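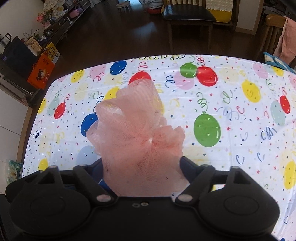

How often should a mesh bath pouf be replaced?
Every three to four weeks if it gets daily use, and sooner if it smells, changes color or comes apart at the center tie.

## Unit 8: Bath poufs and washcloths

Home Care Aide Course, Pelwood Adult School
Instructor: Usha Kulkarni

Read this before the August lab. Bring your skills checklist.

**Why the mesh matters**

A pouf is one long tube of fine netting, gathered and tied in the middle. The folds make a lot of lather from a little soap. They also hold water and dead skin, and the middle dries last.

**After each bath**

1. Rinse under running water until no suds come out.
2. Squeeze, then shake hard.
3. Pull the ruffles apart with your fingers and check near the tie for specks or grit.
4. Hang it outside the shower. Do not leave it on the tub ledge.

**Do not use a pouf**

- on broken skin, a rash or a healing incision
- on the face or genital area
- on a second client, even after washing

Use a clean washcloth in these cases and put it in the laundry right after the bath.

**Lab**

Work in pairs in Room 257. Cover your table with a plastic cloth first. Each pair needs a basin, a pouf and two washcloths. Reading: pages 43 to 46.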